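About Umley Small Animal Rescue

Umley Small Animal Rescue takes in rabbits, guinea pigs and other small pets that can no longer stay where they are. We are based in Umley and cover the villages out as far as Drandholm. We are a registered charity and receive no regular council funding.

The rescue began in a garage with four hutches and a waiting list. We moved to our present site on the Drandholm road when the garage became too small, and we now have 41 indoor pens and a separate block for new arrivals. Last year we took in 604 animals, nearly all of them rabbits and guinea pigs. The rest were rats, hamsters, gerbils, degus and a few chinchillas.

What we do

Every animal is checked by a vet within a few days of arriving. Rabbits are vaccinated and neutered before they leave us, unless they are too old or too unwell for the operation. Guinea pigs are treated for mites if they need it and kept in isolation for two weeks. We try to keep bonded pairs together and will not split them to make rehoming quicker.

Some animals arrive frightened of being handled. These go to foster homes where they can get used to people, other noises and a daily routine. Foster carers are given food, bedding and housing, and we pay all vet bills.

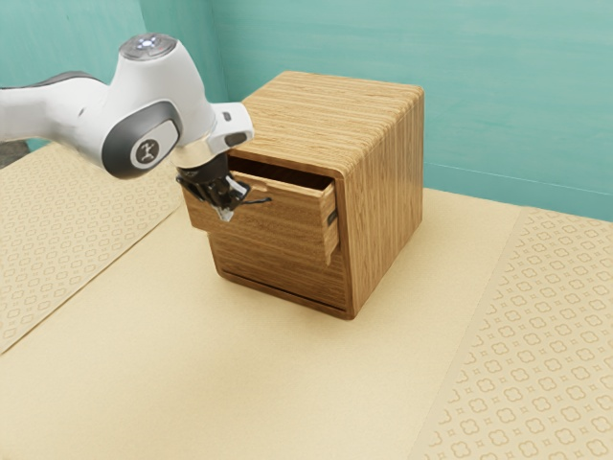 Rehoming is done by appointment. We ask you to fill in a form about your home and the space you have, and then to come and meet the animals that might suit you. A home check follows, in person or by video call. For rabbits we ask for a run that is open to them all day, and we don't rehome to hutch-only homes. Single rabbits go to homes that already have a neutered rabbit, and we can help with bonding here at the centre.

If things don't work out, the animal comes back to us. This applies however long ago you adopted.

The Huamán Room

Our guinea pig room is named after the Huamán family, who paid for the building work and the heating. It is open to visitors on Wednesday afternoons from 2pm. Children are welcome with an adult. Please don't bring dogs.

Advice and boarding

A lot of our work is done over the phone. We answered 936 calls and emails last year, mostly about diet, fighting between rabbits and finding a vet who sees small animals. Advice is free and you don't need to have adopted from us.

We also board rabbits and guinea pigs during the school holidays. The money goes towards vet bills. Places for the summer open in January and fill up early.

How we are paid for

Our income comes from adoption fees, boarding, our two open days and gifts from supporters. Primex of Drandholm lets us have the use of a storage unit for hay and straw. We can always use clean towels, newspaper, hay and unopened dry food, which can be left in the porch during opening hours.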